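Nurby 200

The Nurby 200 is a single-cylinder commuter motorcycle made by Nurby, a small manufacturer based in Jaltetlow. It replaced the older Nurby Courier and shares its frame, swingarm and rear hub with that bike. Sold mainly to delivery riders and people with a short run to work. Two versions, Standard and Tourer. A third, the Scrambler, was shown but never sold.

Background

The Courier had been on sale for seven years without much change apart from paint. It used a carburettor, drum brakes at both ends and a kick starter, and by the end it could not meet the emission rules in most of the places Nurby wanted to sell it. Production stopped in September. Dealers still had stock well into the following spring, and some of it was registered early to get round the cut-off, which caused a bit of trouble later when owners tried to work out what year their bike was. The frame number is the only safe guide.

Design of the replacement was led by Ludmila Matoušek, who had come from the company's scooter side. Her first proposal was for an all-new bike with a perimeter frame. Turned down on cost. The second kept the Courier frame and put the money into the engine, the front end and the electrics, and this is more or less what went on sale.

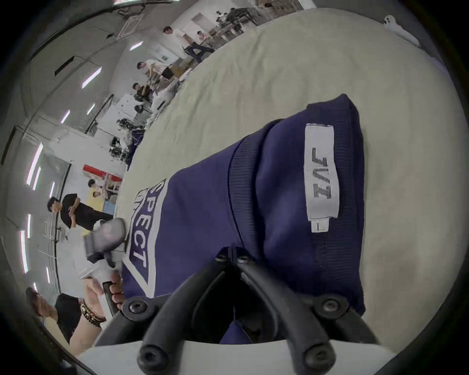

The engine itself was bought in. Öberg supplied the bottom end as a finished unit, and Nurby made its own cylinder head, with a single overhead cam and two valves. Fuel injection by Fotow. Early test bikes ran badly when cold and would stall at junctions, and the launch was put back while the mapping was sorted out.

Design

Air-cooled, one cylinder, five-speed gearbox, chain drive. The chain is open on the Standard and fully enclosed on the Tourer. Electric start on both, with the kick starter kept as a back-up after dealers asked for it. The kick lever fouls the rider's footrest unless the footrest is folded up first, a complaint carried over from the Courier.

Front suspension is a conventional telescopic fork, slightly longer than the old one. Twin shocks at the rear, adjustable for preload with a C-spanner that comes in the toolkit. Disc brake at the front, drum at the back. Anti-lock on the front wheel only, and only on bikes built for markets that require it.

The tank is steel. Nurby looked at a plastic tank under a steel cover and dropped the idea after fuel vapour lifted the transfers on the test bikes. Side panels are plastic and held on by rubber grommets, which harden with age, so it is common to see older bikes with a cable tie through the upper mounting.

Instruments are a round analogue speedometer with a small digital panel set into it for fuel and mileage. No rev counter. The Tourer adds a clock. The clock resets whenever the battery is disconnected and setting it needs both buttons held down at once, wich the handbook gets wrong.

Versions

Standard. The basic bike, with a flat bench seat, tubular grab rail and spoked wheels. Sold in red, black and a dull green that was dropped after the first year for lack of orders and has since become the one people look for.

Tourer. Cast wheels, a small screen, the enclosed chain and a rack rated for 7 kg. The rack mounts to the grab rail bolts, and overloading it cracks the welds on the rail. A heavier rail was fitted later and can be put on earlier bikes without any drilling.

Scrambler. High exhaust, braced handlebar, block tyres. Shown once on the company's stand and in a brochure. Three reasons have been given at different times for it not going on sale: heat from the exhaust, the price, and a shortage of the longer fork legs. The brochure is still about. 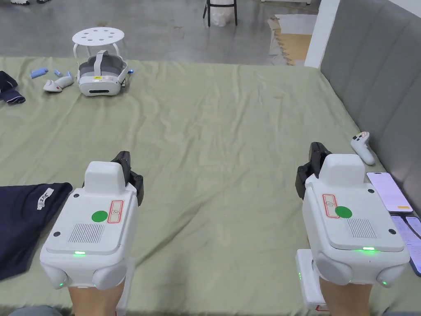
By Ayana Chala
Motorcycles section. Additional notes on parts supply by Amrit Robichaud

Production and sales

Assembly started at the Jaltetlow works on the line that had built the Courier. Engines arrived crated from Öberg and were married to the Nurby head on site. For the first few months the heads were the bottleneck, and frames were stacked outside under covers waiting for engines. Some of these frames show surface rust under the paint around the headstock.

The bike sold best to fleets. Nurby offered a fleet price to anyone taking 30 or more, with a fixed service interval and a stock of clutch cables and brake pads supplied up front. Private sales were slower. Dealers put this down to the looks, which were hardly different from the Courier, and to the gap in price between the two, as the last Couriers were being sold off cheap in the same showrooms.

A price cut followed for the Standard only. The Tourer stayed where it was and from then on sold mostly to order.

Reception

Reviews were fair to good. Zinash Ambaye, testing a Standard for a commuter riding column, liked the low seat and the light clutch and said the front brake was the first on any Nurby she would trust in the rain. She was less keen on the mirrors, which blur at anything over 40 mph, and on the horn. Francine Lachance rode a Tourer over a longer distance and found the seat too soft, with the rider sliding foward into the tank on downhill stretches. Both praised the fuel economy. Neither thought much of the toolkit.

Owners generally report a long-lasting engine if the oil is changed on time. There is no oil filter in the usual sense, just a mesh strainer behind a cover on the right-hand side. The cover looks like a drain plug and is sometimes undone by mistake, spring and all.

Known faults

Cold stalling on early bikes, cured by the revised mapping. Dealers did this free. A dab of yellow paint on the control unit shows it has been done.

Grab rail cracks on the Tourer, see above.

Side stand switch. Sits low and fills with road dirt, after which the engine cuts out as soon as a gear is selected. Cleaning usually fixes it. Later bikes have a shield over the switch.

Fuel gauge reads full for almost half the tank and then falls quickly. No fix was issued.

Speedometer cable wear where it passes the fork clamp. Rerouting it outside the clamp is the normal answer, and the factory started doing the same without announcing it.

Parts

Service parts are shared with the Courier to a large extent: wheel bearings, rear brake shoes, chain and sprockets on the Standard, footrest rubbers, most of the cables. The rear sprocket on the Tourer is different because of the chain case and is not interchangeable. Head gaskets come from Nurby only. Öberg will supply bottom end parts direct but wants the engine number, not the frame number, and the two do not match.

Injectors are the expensive item. Fotow changed the connector part way through, so an older bike needs the adaptor lead as well, sold separately.

See also

Nurby Courier
Öberg single-cylinder engines
List of motorcycles with enclosed chains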